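Slide 1. Title

Good morning. Tanveer Rind, paper conservation, Nonden branch library. Thirty minutes, questions at the end. The topic is humidity control in small closed stacks.

Slide 2. Why relative humidity

Paper takes up and gives off water with the air. Swings do more harm to bindings than a steady value slightly off target. Boards warp, adhesive lets go at the spine, coated pages block together. Mold is the upper limit on everything we do.

Slide 3. The Buenaventura room

One room, no windows, one exterior wall. 800 volumes on steel shelving, moved there after the roof work. The building air handler shuts down at 6 p.m. and humidity climbs until morning. Point to the sawtooth on the chart. Pause here.

Slide 4. Loggers

We placed 4 loggers - two high, two low. Keep them off the exterior wall and away from the door. Check calibration against a salt solution before and after each run. The low pair read wetter all through August. Do not average high and low together, it hides the problem.

Slide 5. Buffering

Silica gel in trays did little at room scale. Closed boxes did much more. We boxed roughly 400 of the volumes, starting with leather and vellum. Mention lead time on custom sizes.

Slide 6. Dehumidifier

Set the target once and leave it. Drain line to a floor sink, no bucket. Staff were emptying the bucket on Wednesday and it was full again by the weekend, at which point the unit stopped.

Slide 7. Open items

Door seal still leaks. Shelf spacing at the exterior wall needs to be wider. Logger data goes to a shared folder; ask me for the template. Take questions, leave this slide up.

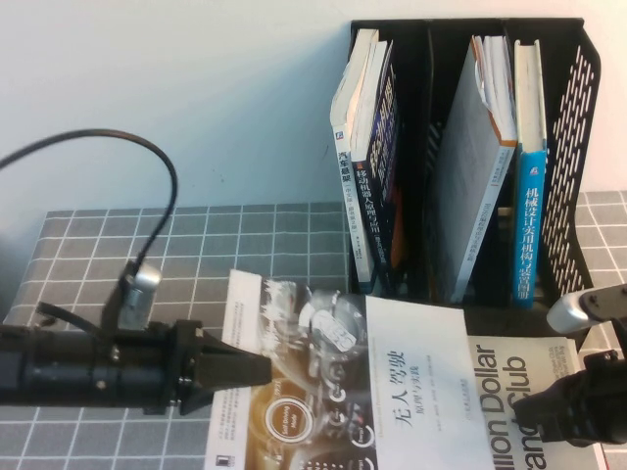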